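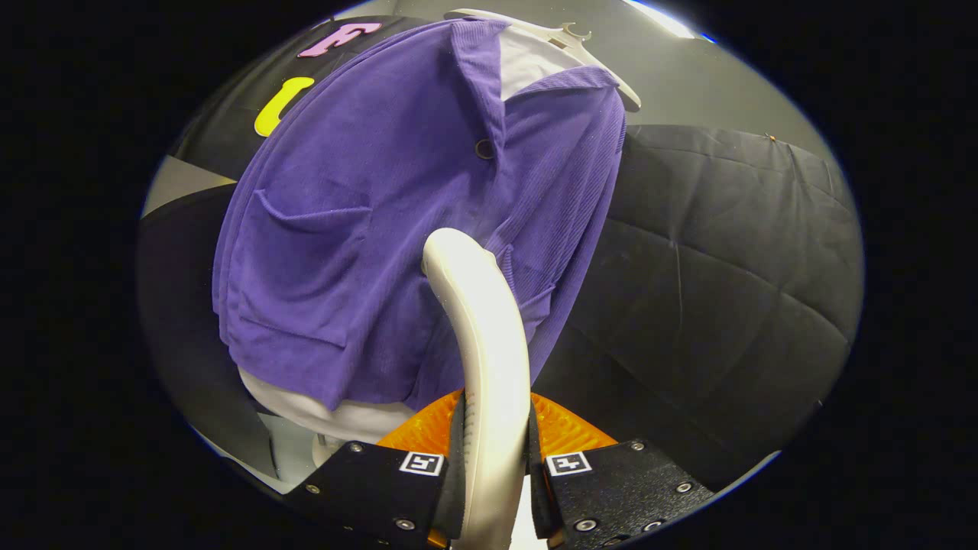 Purple shirt on a white hanger.

Section 6. Setting up your Norkdale story booth

For hosts recording immigration and coming-out stories for the Norkdale archive. Read once before your first teller arrives. Older hosts, the consent part changed in March.

Before the session

1. Log in to Jindus with your host code. Not your personal email.

2. Open New Teller. Enter the name the person uses. Legal name field stays blank, always. We don't need it.

3. Pronouns: ask, type what they say. No drop-down any more.

4. Pick the language. If they want an interpreter, call Nele Reuter before you book the room. Family members can't interpret.

NOTE: Asylum case still open? Stop at step 4. Teller should talk to their lawyer first. We can wait.

Consent

5. Read the form out loud, both pages. Teller gets 2 copies, one in their own langauge.

6. Tick the sharing level: Public, Archive Only or Sealed. Not sure = Sealed. They can open it up later.

7. Voice change on or off. Play them the test clip so they know how it sounds.

CAUTION: Never record before step 6 is saved. Jindus will let you. Don't.

Recording

8. Plug in the Grandow mic. Green light, then wait for the beep.

9. Start with the place they grew up. Let them talk. Questions about surgery, papers or police only if the teller brings them up.

10. Pause any time they ask. Red key, press once. Holding it down ends the file.

NOTE: Written summary is 800 words max. Teller reads it before it goes anywhere.

After

11. Upload to the Maurya folder. Check the sharing level agian.

12. Wipe the card. Both slots.

Teller changes their mind? Use Withdraw on the teller page, same day. No reason needed, dont ask for one. Problems with an upload, see Section 7.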